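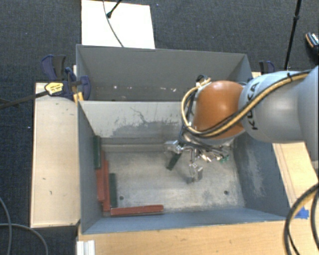 Search this book Enter keywords Go

Chapter 5
Bins and What Goes in Them

If you have ever tipped a box of building blocks onto a rug and then tried to get them all back in, you already know a good deal of what this chapter has to say. The blocks came out of the box, so they must fit back into it, and yet when you have finished there are always two or three sitting on top with nowhere to go. The box is the same size it was before. What has changed is the way the blocks are lying, and the air that has found its way in among them.

In the last chapter we looked at shelves and racks, where each thing has a place and stays in it. We turn now to the open bin, a humbler piece of equipment and (I will admit to some fondness here) a more interesting one. A bin has a floor, walls and an open top, and it makes very few promises. You can drop a part in from above without looking closely at where it lands. The price is paid later, by whoever has to find that part and take it out again.

We will spend most of our time with one simple shape, the long rectangular block. It has flat faces, square corners and one direction that is plainly longer than the other two, and that is enough to give us nearly every problem we need. A block may lie flat on its widest face, rest on a narrow side, stand on end, or lean on a wall or a neighbor. Each position takes up a different patch of floor, and each leaves different faces open to be held. A block pressed into a corner has two of its sides hidden by the walls, while the very same block in the middle of the floor can be taken from any side you please.

The bin itself deserves a little patience too. Students tend to draw it as a perfect box, and for the first few exercises so shall we – but a metal bin that has seen a few years of use has scuffs and worn patches, and the walls may slope. A sloping wall is a help in some ways, as parts tend to slide down toward the floor, and a nuisance in others, as the space at the bottom is smaller than the space at the top. When you measure a bin for the exercises, please measure the floor and the opening separately and write both down.

Our running case is the Fulley parts store, which keeps about 2,000 blocks in 40 open bins and refills them every August. We will follow the store through a full refill, first with the blocks dropped in any which way and then with the same blocks laid in rows, and compare the two. The Gudeta bin, used in the second half of the chapter, is deeper and narrower, and it behaves quite differently once the bottom layer is covered.

Before you go on, find a shallow box and a handful of blocks or dominoes and keep them beside you. The first section begins with an empty box.

Related in this book
Chapter 4: Shelves and Racks
Chapter 6: Trays, Dividers and Inserts
Worksheet: Measuring a Sloping Wall
Case notes: The Fulley Parts Store

© Trorkura Textbooks | Contact | Back to top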